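Standby and Overnight Electricity Use in Small Workplaces
Project report, second year, Building Services
Group: Rocío Bañuelos, Custódio Barreto, Ilir Stoyanova

1. Background

Our group wanted to find out how much electricity small workplaces use when everybody has gone home. Most advice on saving energy at work talks about lighting and heating. We had less luck finding anything on small equipment that stays on all night, such as network gear, printers, drinks machines and chargers.

We wrote to small firms and studios in Murkby and 16 of them agreed to take part. The largest was Nodari, a printing firm with two floors. The smallest was a one-room accountant's office above a bakery.
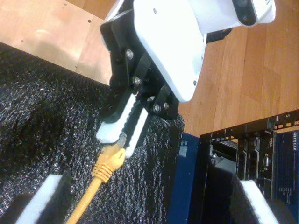 Each workplace filled in a form listing what was left on overnight and what was switched off at the wall. We then lent them Lonon plug-in meters for two weeks. The meters came from the college store and we checked them against each other before handing them out. One read high and was left out.

2. Method

We took readings at 7 in the evening and again at 7 in the morning. Where people couldn't be there at those times they wrote down the time they did read the meter, and we worked out the hourly use from that. This worked better than we had feared. The main problem was extension leads. In several places one lead fed a desk, a fridge and the router, and it wasn't possible to separate them without unplugging things during working hours.

Custódio did most of the visits. Rocío built the spreadsheet and Ilir wrote to the firms. We sorted the equipment into four groups: kitchen, printing, desks, and network and server equipment. The last group caused the most discussion. Some offices only had a router on a windowsill, others had a full cabinet, and a few had something in between on a table or shelf. In the end we put all of these in the same group and noted the type in a separate column.

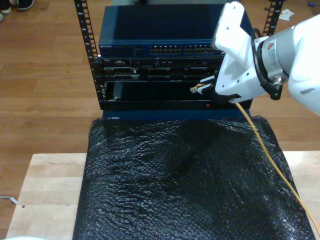
Fig. 1. Small open-frame rack on a table, with a Netgear switch at the top.

3. Results

The two-week readings were scaled up to a year. This is a rough way of doing it, as June is not like January, but the overnight load we measured did not include heating. For network and server equipment the middle value was 534 kWh a year. Kitchens came second with 166 kWh, nearly all of it fridges and one water boiler that kept itself hot through the night. Printing was lower than we expected. Most printers built in the last few years drop to very little when idle.

Desks were hard to judge. Monitors used almost nothing on standby, but desktop computers left running overnight used as much as the kitchen in some offices. People often said they left them on for updates. When we asked which updates, the answer was usually that somebody had told them to when they started the job.

We sent each workplace a one-page summary of its own figures and asked for comments. 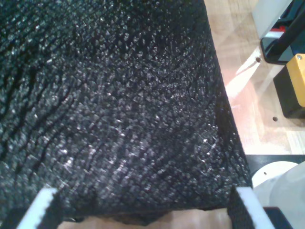
Vlasta Angelovski replied that our summary was fair but left out the reason her office keeps its server on, namely that two people work from home in the evening and need the files. She thought a timer would suit a shop better than an office, and asked whether we had considered shutting down only between midnight and 5. We hadn't. We went back to the hourly figures for her office and worked it out, and the saving was smaller than for a full night but still worth having.

Arben Jurić disagreed with our kitchen figure, and he was right. We had counted his fridge twice - once on its own meter and once through an extension lead. The figures in this section are the corrected ones. Before the correction his yearly total stood at 565 kWh.

4. Discussion

The clearest finding is that people don't know what is on. On the forms, network equipment was the group most often left blank, even in places where it turned out to be the biggest user. It doesn't get switched on in the morning, so it doesn't come to mind when someone is asked what gets switched off at night.
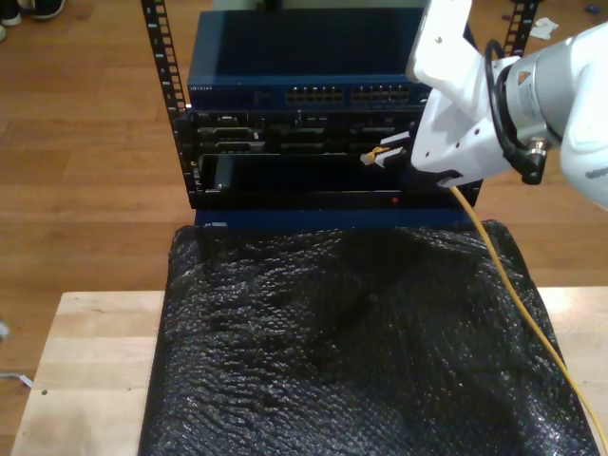
Lights on equipment were another source of confusion. Several people told us they judged whether something was on by whether it had a light showing. This is a poor guide. A stack of equipment in a rack can look quite dark from the front, and on the lower black unit in the small rack shown here the red indicator near the bottom is tiny. A person locking up could easily walk past it. A light also says nothing about how much power is being drawn, which is why we relied on the meters.

We would not recommend fitting timers to servers without talking to whoever looks after them. For the water boiler and the desk computers we can see no reason against it. Rácz, the café in our sample, put its boiler on a timer during the second week, so we used only the first week's readings for that item.

5. Limits of the project

Two weeks is short, and the workplaces volunteered, so they may be more careful than most. We had no readings at all from hard-wired equipment such as alarms. If the project is repeated, we suggest clamp meters at the distribution board as well as plug-in meters, and a form with the network group placed first instead of last.

The spreadsheet and the blank form are in the course folder.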